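Cómo seguir un rodaje en exteriores por redes sin comerme los spoilers (y sin perderme lo bueno)
Comunidad Cetent > Cine y rodajes > Fans y seguimiento

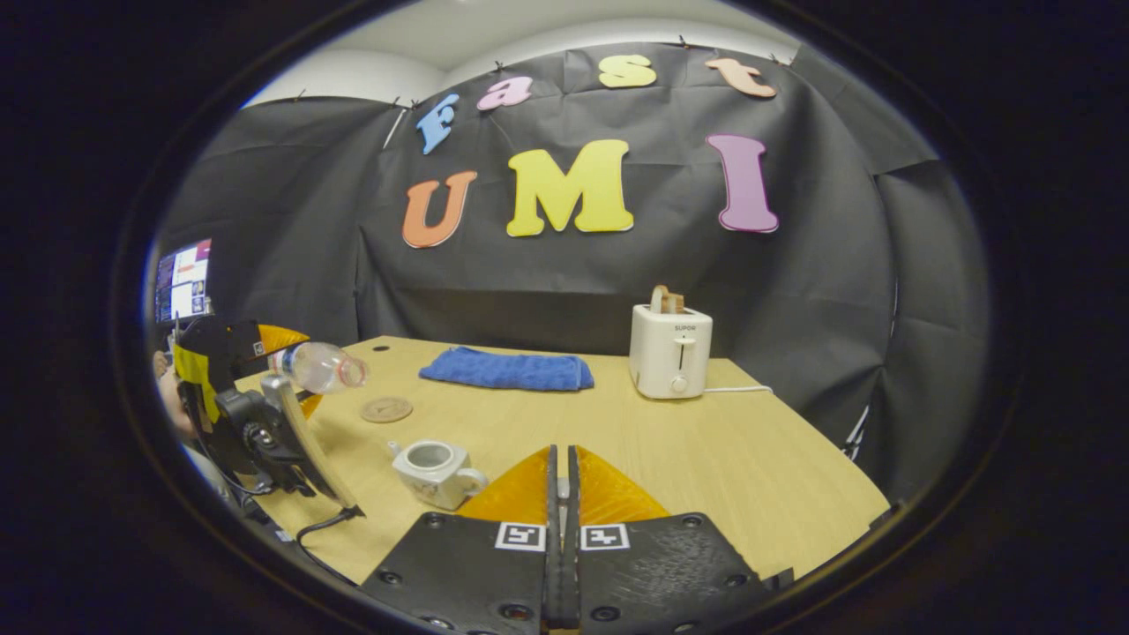
Lo que pregunta marmota_de_sofa

¡Hola a todos! Llevo semanas enganchadísima a las cuentas que siguen el rodaje de Harex, la peli de aventuras que están filmando en Flirkell, y necesito consejo de gente con más kilómetros que yo. Es la primera vez que sigo una película desde antes de que exista el tráiler y me lo estoy pasando en grande: que si el equipo desayunando en el puerto, que si la actriz principal probando una bicicleta entre toma y toma, que si el perro de una vecina que se coló en el plano... Una maravilla.

El problema es que ayer por la noche abrí el móvil un momento antes de dormir y me encontré, sin comerlo ni beberlo, con un vídeo grabado desde un balcón en el que se ve clarísimo quién lleva el abrigo rojo en la escena de la estación. Si habéis leído la novela ya sabéis lo que significa eso. Y si no la habéis leído, no digo más, pero a mí se me cayó el alma a los pies, porque voy por la página 57 y pensaba terminarla antes del estreno.

Mis dudas son estas:

¿Hay alguna manera razonable de seguir contenido del rodaje (fotos del equipo, localizaciones, anécdotas, el ambiente) y que no me lleguen los vídeos robados con trama?

¿Merece la pena seguir las cuentas de fans o me quedo solo con las del reparto y la productora?

Y otra cosa, ya por curiosidad: ¿cómo distinguís una foto real del rodaje de una que alguien ha sacado de otra película? En el grupo donde estoy se comparten muchísimas y la mitad de las veces acabamos discutiendo.

Tengo silenciado el título de la película, pero sigue colándose todo. Uso el móvil casi para todo y solo miro el ordenador en el trabajo (en el descanso, que conste). Ah, y no quiero dejar las redes hasta el estreno, que ya me lo ha propuesto mi hermana y casi no le hablo.

¡Gracias de antemano! Me hace muchísima ilusión esta película.

Lo que responde claqueta_y_bocata
Marcada como la más útil por quien preguntó

¡Bienvenida al vicio! Yo sigo rodajes desde hace años y te entiendo perfectamente, porque a mí me destriparon el final de una serie entera con una foto de una lápida de cartón piedra. Una lápida con el nombre puesto, bien grande. Todavía me duele.

Vamos por partes, que se puede arreglar bastante.

Primero, silenciar solo el título sirve de poco. La gente que cuelga vídeos desde el balcón casi nunca escribe el título completo. Escriben el nombre del pueblo, el apodo del personaje, el nombre de la pareja protagonista pegado en una sola palabra o directamente "mirad lo que tengo debajo de casa". Silencia esto:

El nombre de los personajes, con tilde y sin tilde.
El nombre de la pareja junto, tal como lo escriben los fans.
Flirkell, si puedes vivir sin ello (luego te digo cómo recuperar lo bueno).
Las palabras "filtrado", "filtración", "leak", "spoiler" y "final".
La palabra "abrigo", ya que estamos.

Parece exagerado, pero en cuanto lo haces el cambio se nota una barbaridad. Yo tengo una lista larguísima guardada en las notas del móvil y la voy pegando cada vez que empieza un proyecto nuevo. Algunas aplicaciones te dejan poner fecha de caducidad al silencio; ponla para después del estreno y te olvidas.

Segundo, y esto es lo que más te va a ayudar: deja de ver la pestaña de recomendados. Casi todas las redes tienen una vista que enseña únicamente las cuentas que sigues. A veces está escondida en un menú del logotipo, otras hay que deslizar a un lado. La pestaña de recomendados es la que te mete el vídeo del balcón, porque has visto veinte vídeos del rodaje y piensa que quieres más. Si te sale uno, mantén pulsado y marca que no te interesa. Sin verlo entero, que nos conocemos.

Tercero, hazte una lista privada. Mete ahí al reparto, a la productora, a la persona que hace la foto fija si tiene cuenta pública y a la gente de vestuario y maquillaje. ¡Los de vestuario son oro puro! Suelen colgar telas, botones, pruebas de tinte, las manos llenas de pintura, y cuidan muchísimo de no enseñar nada de la trama porque se juegan el puesto. Para mí es el contenido más bonito de cualquier rodaje. Y los de catering también, que a veces te enteras antes por la paella que por la nota de prensa de que se acaba la semana de exteriores.

Sobre las cuentas de fans, yo sí las seguiría, pero eligiendo. Antes de darle al botón, baja por su perfil y mira cómo trataron el rodaje anterior que siguieron. Si tapan las fotos delicadas, avisan en la primera línea y dejan unos cuantos puntos antes del texto, adelante. Si ves mayúsculas y sirenas de emergencia, huye. Hay una que se llama Goodall Localizaciones que me encanta: solo cuelga los sitios, al día siguiente de que se vaya el equipo, con la calle ya normal y la panadería abierta. Así puedes silenciar Flirkell y seguir viendo Flirkell entrando directamente en su perfil.

Lo del abrigo rojo no lo des por perdido. En muchas producciones los dobles llevan la misma ropa que los protagonistas, y también se ruedan planos que luego no entran en el montaje. He visto a una doble de luces con el vestido de novia puesto durante una tarde entera y en la película no había ni boda. Así que termina la novela tranquila, que además el capítulo del faro es una preciosidad y no te la puede estropear ningún balcón.

¡Disfruta mucho! La espera es media película.

Lo que responde norte_sur_77

silencia palabras y listo. yo tengo puestas 6 y no me sale nada. tambien puedes leerte el libro en un fin de semana y asi te da igual jajaja

Lo que responde la_foto_fija

Me meto solo con la parte de las fotos falsas, que es mi tema favorito del mundo y casi nunca me dejan hablar de él.

En nuestro grupo somos 1283 personas y al principio aquello era un desastre precioso: llegaban imágenes de otras películas, de anuncios, de un festival medieval de hace mil años, y todo el mundo emocionadísimo. Ahora tenemos una costumbre que nos va muy bien y que os podéis copiar tal cual. Quien comparte una foto pone de dónde la ha sacado. Si no lo sabe, lo dice. Con eso solo ya se acabaron la mayoría de las peleas.

Para comprobar una foto, lo que yo hago:

Búsqueda inversa de la imagen. Desde el móvil se puede, tanto con la aplicación del buscador como manteniendo pulsada la foto en el navegador. Si aparece publicada en una fecha anterior al rodaje, caso cerrado.

Miro el tiempo. Me encanta esto. Si en Flirkell ha llovido toda la mañana y en la foto el suelo está seco y hay gente en manga corta, sospecho. Muchos pueblos de costa tienen cámara web para los surfistas y puedes ver el cielo que hacía en ese momento. He pasado tardes felicísimas comparando nubes.

Miro escaparates y carteles. Un cartel de las fiestas del pueblo lleva el año puesto. Una tienda que cerró en febrero no puede estar abierta en una foto de esta semana. Ojo, que el equipo de arte a veces cambia los rótulos, así que mejor fijarse en las fachadas del fondo, que no suelen tocar.

Miro el pelo. Parece una tontería, pero los actores con barba son un calendario con patas. Si el protagonista salió afeitado en la entrevista del martes pasado... perdón, de la semana pasada, que me lío con los días, no puede tener barba de náufrago dos tardes después, a no ser que sea postiza. Y si es postiza, entonces ya tienes tema de conversación para el grupo hasta la cena.

Desconfío de las fotos demasiado recortadas. Cuando alguien ha estado allí suele colgar varias, torcidas, con un dedo delante y una señora con la compra. Cuando solo hay una, perfecta y pequeñita, casi siempre viene de otro sitio.

Y una cosa que quiero añadir a lo que han dicho arriba: si un día podéis acercaros a un rodaje en la calle, ¡id! Yo fui a uno y estuve 2 horas viendo a una persona mover una farola de mentira, un poco a la derecha, un poco a la izquierda, otra vez a la derecha. Volví a casa como si hubiera visto un concierto. Preguntad a quien controla el paso dónde podéis poneros, guardad el móvil cuando os lo pidan y llevad agua. La gente del equipo suele ser muy maja si no estorbas, y a mí me dejaron mirar una claqueta de cerca.

Lo que no haría es grabar y colgarlo en el momento. Justo por gente como marmota, que va por la página 57 y se merece llegar al final con su sorpresa intacta.

Comentario de marmota_de_sofa

¡Mil gracias! He hecho la lista privada en el autobús y ya tengo dentro a tres personas de vestuario, y una ha colgado hoy un cajón entero de botones que me ha alegrado el día. También he silenciado "abrigo" y ahora no me salen las rebajas, que le viene estupendamente a mi cuenta corriente. Lo de las cámaras web de los surfistas no lo conocía y creo que voy a perder ahí la tarde entera.

claqueta, ¿el capítulo del faro es antes o después del viaje en tren? Solo dime eso y ni una palabra más.

Comentario de claqueta_y_bocata

Antes. Y me callo. ¡Ya nos contarás!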